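You are here: Home / Facilities / Handling Laboratory / Gallery: Care of the Hand-Held Gripper

Gallery: Care of the Hand-Held Gripper

The Handling Laboratory at Vollomum maintains a hand-held gripper, known in the equipment register as Amia, for use by staff and visiting partners. The operator carries the tool by hand, and the camera mounted on it records each grasp from close behind the gripper body. This page presents the regular care of the tool, as carried out under the maintenance plan adopted in July. It is intended for new operators and for partner institutions that keep a tool of the same type.

Responsibility for the tool rests with Vasylyna Kostiuk, Equipment Supervisor. Inspections are performed by Mitiku Abera and Juraj Ďurica. Replacement parts are held in the Drorkach store and are issued on signature. Operators who have not completed the introductory session may assist with cleaning but may not open the housing.

The maintenance plan counts grasps, and the count is read from the session log. The contact surfaces are cleaned every 100 grasps. The fasteners are checked every 1,000. At the last inspection the log stood at 3,156 grasps, of which 2,543 had been made with the present set of contact surfaces. Both values were entered in the service book, and the set was passed for further use.

1. Inspection before use

The operator inspects the gripper body for cracks, raised edges and loose fasteners before the tool leaves its stand. The contact surfaces are wiped with a dry, lint-free cloth. Solvents are not permitted. Any fiber or thread found in the mechanism is removed with plastic tweezers and noted in the service book, together with the name of the operator.

2. Camera and mount

The lens is cleaned with a blower first and a lens cloth second. The mount is then tested by hand for movement. If any movement is felt, the two mounting screws are tightened in alternation, a quarter turn at a time, and the calibration is repeated. A tool whose camera has been moved is not returned to general use until Mr. Ďurica has signed the calibration sheet.

3. Handling check

Service is followed by a handling check in the main workspace. Soft and flat articles are included in the check along with rigid test blocks, as they place different demands on the gripping surfaces. The operator brings the article up to chest height, holds it for a count of ten, turns the tool through a quarter circle in each direction, and lowers it again. The recording is kept with the inspection sheet. 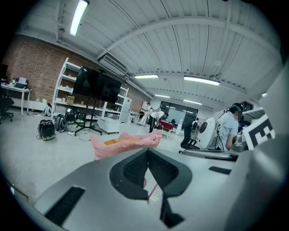 Handling check, main workspace: a pink article with a yellow-orange stripe at the gripper, its thin strap running down through the mesh-lined notch.

Straps, cords and drawstrings receive particular attention. An operator who sees a strap lying across the notch should lower the article to a surface before opening the gripper, free the strap by hand, and inspect the mesh for snags. Pulling the article away while the strap is caught is the most frequent cause of damage recorded in the service book. Ms. Kostiuk has asked that every such case be reported, including those in which no damage is found.

4. Mesh panels

The mesh is brushed in one direction only, from the inside of the notch outward, with the soft brush supplied in the kit. Compressed air is not used on the panels. A panel that has lifted at a corner is replaced as a whole, and its counterpart on the opposite side is replaced at the same time. Adhesive residue is removed with a plastic scraper before the new panel is fitted. The tool is then left unused overnight.

5. Fasteners and moving parts

The housing is opened only at the service bench and only by the inspectors. The guide is wiped clean and given a thin film of the grease listed on the inside cover of the service book. Excess grease is removed. The gripper is then opened and closed by hand through its full travel, and the inspector listens for scraping. Natália Kolář of the workshop has prepared a tray with numbered compartments for the screws, which differ in length and must go back to their original positions.

6. Markers and calibration

Fiducial markers used in the workspace are checked for scratches, glare and lifting corners. They may be dusted with a dry cloth. A marker that has been moved, even slightly, is reported to Radek Ondrejka, who keeps the record of marker positions and issues replacements. Markers may not be reprinted on office printers, as differences in scale have affected earlier calibrations.

7. Storage and records

The tool is returned to its stand with the gripper open and the lens cap fitted. The cable is coiled loosely and secured with the fabric tie. The service book remains at the bench and is not to be taken to other rooms. Entries are made in ink and initialed. The electronic log is copied to the Jurčo archive every Tuesday, after which the inspector compares the grasp count with the last entry in the book.

Operators are reminded that the inspection sheet was revised with the new plan. Copies of the earlier sheet should be discarded. The current version has separate lines for the left and right mesh panels and a box for strap incidents.

Requests for spare parts, and questions concerning the introductory session, should be addressed to the Equipment Supervisor through the Handling Laboratory office.

Back to Facilities / Next gallery: Service Bench and Tools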